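Household Waste and Materials, Unit 4: What Wears Out and Where It Goes
Instructor: Abundio Cortés

Reading for Friday: Rafferty, chapter 2, up to the section on glass.

Most goods leave the home for one of three reasons: they break, they wear out, or the owner stops wanting them. Surveys usually mix the three together. In the Skestden household survey of 2023, 1306 homes kept a list of everything they threw out over 20 days. Packaging was left off the list, so the totals are low.

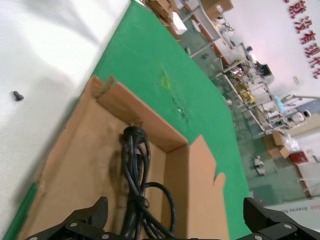 Cords and chargers are a special case. They often outlast the device they came with, and people keep them in case they fit something else. In the survey, nearly a third of homes had a cord they could not match to anything. Copper is worth recovering, but the plastic jacket has to come off first.

Surface wear is slower. Felt, carpet and upholstery lose fiber where they are rubbed most, so one small area can fail while the rest is still sound. Terms to know:

Abrasion: loss of material by rubbing
Pilling: loose fibers that tangle into small balls
Service life: time in use before replacement
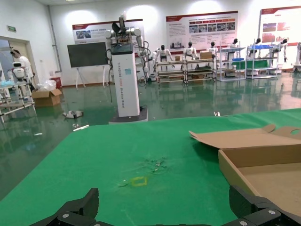 Fig. 2. Green felt tabletop with a worn patch near the yellow square.

Patching makes sense if the backing is intact. Bring your own wear log to class, one page, with the item and its age at the top.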